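家事ロボットはいつ来るのか問題

洗濯物をたたみながら、あと何年これを自分でやるんだろうと考えることがあります。うちは食洗機もロボット掃除機もあるので、まわりからは「もう十分ラクしてるじゃん」と言われるんですが、いやいや、食洗機にお皿を入れるのは私だし、掃除機のために床の靴下を拾うのも私なんですよ！

で、ここ最近ずっと、家事をするロボットの話を追いかけています。きっかけは去年の9月、Prulhamという小さな展示会に行ったこと。Rahimiという会社のブースで、アームがタオルをたたむデモをやっていました。1枚たたむのに59秒。後ろで見ていたおじさんが「うちの孫より速い」と言っていて、ちょっと笑ってしまいました（たしかに、うちの息子よりも速い)。

ただ、タオルは四角いんですよね。家の洗濯かごの中身は、裏返ったTシャツとか、片方だけの靴下とか、ひもがからまったパーカーとかで、四角いものなんてほとんどない。そのあたりをブースの人に聞いてみたら、「パーカーは……来年また来てください」とのことでした。正直でよろしい。

台所のほうはどうかというと、これがまた奥が深いんです。ロボットの練習には、おもちゃの食材がよく使われます。野菜や果物、調味料っぽいボトル、ままごと用のコンロ。子どもの頃に遊んだあれを、大の大人が真剣な顔で並べているわけで、初めて知ったときはなんだかうれしくなりました。落としても割れないし、腐らないし、汁も出ない。練習相手としてはかなり優秀だと思います。
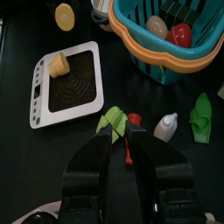 つかむだけなら、もうけっこうできるみたいなんですよ。私が気になっているのはその先で、つかんだものをどこに、どの向きで置くか。人間は、きゅうりを持ち上げた時点でもう次のことを考えていますよね。洗うのか、切るのか、冷蔵庫に戻すのか。しかも途中で電話が鳴ったり、子どもが「おなかすいた」と言いに来たりして、予定がころころ変わる。あの感じを機械に覚えてもらうのは大変そうです。

知り合いのBabak Moradiさんは、Dasbyという食品工場で設備の仕事をしています。先日この話をしたら、「工場のほうが簡単だと思うでしょ？」と言われました。思ってました。ところが、同じ箱が同じ向きで流れてくるところはとっくに機械の担当で、人が残っているのは、形がばらばらのピーマンを袋に詰めるとか、はみ出した葉っぱをちょっと直すとか、そういう場所なんだそうです。試しに機械を入れてみたら、1000袋のうち23袋がやり直しになって、その分を直すのに結局人がついていたとか。うーん、それってうちのロボット掃除機と私の関係そのものでは。

もっとも、Babakさんは悲観していませんでした。5年前は、やわらかいものをつぶさずに持つだけで一苦労だったそうで、それを思えばずいぶん進んでいると。私もそこは同じ意見です。展示会でも、タオルの端をつまみそこねたアームがもう一回やり直すところを見て、おっ、と思いました。失敗したらそこで固まるものだと思い込んでいたので。

じゃあ、いま買えるとして家に置くか？　私は、たぶんまだ置きません。まず台所が狭い。アームが1本生えたら私の立つ場所がなくなります。それに、お鍋を火にかけているそばで動かれるのは、やっぱりちょっとこわい。最初にお願いするなら、食べ終わった食器を流しまで運ぶとか、買ってきたものをかごから出して並べるとか、そのくらいがいいです。地味だけど、毎日のことなので助かるんですよね。

そういえばRernholmという別の会社が、食器を下げるだけの機械を開発しているらしいです。下げるだけ！　洗わない！　でも、夕食のあとにソファから立ち上がるあの一瞬がなくなるなら、私はけっこう本気で貯金を考えます。値段がわかったらまた書きますね。

さて、洗濯機が鳴ったので干してきます。今日はパーカーが2枚入ってます……。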